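Household Automation: What to Expect in the Kitchen
Isberg Home Advice Service — Kitchen and Workshop Tips
May 22, 2022

Readers often ask whether a machine can yet be trusted with small kitchen chores. The short answer is that some tasks are within reach under supervision, and most are best done by hand for the present.

Putting utensils away is a useful test. A spoon handle is narrow, it shifts when touched, and it must be held firmly enough to lift without tipping the cup it stands in. A person does this without looking. A machine must find the handle, approach it from a suitable angle and close on it at the right height.

Utensils, a red cup and two-fingered grippers at the worktop:
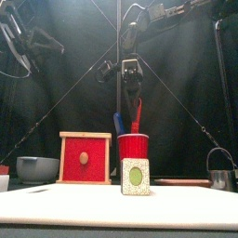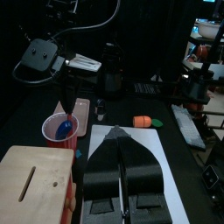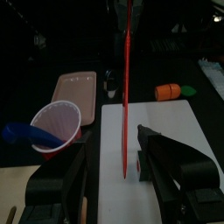
Households considering an automated helper, such as the Nimri or Dromau countertop models, should observe the following.

Give every item a fixed place. In the Trurside kitchen trial, a helper completed 188 utensil pickups over 30 days, and most of its failures came after a cup had been moved between sessions.

Choose wide, heavy containers. A light cup tips easily when a handle catches on the rim. A stoneware crock is a better choice.

Limit each container to 3 utensils. Crowded handles cross one another, and a gripper may take hold of two at once.

Keep knives, glassware and hot pans out of reach of the machine. These remain work for an adult.

Wiping, folding and scrubbing are not yet recommended. In the same trial, clearing a small table took the machine 19 minutes — a job most people finish before the kettle boils. The Service will review this advice when newer models become available for testing.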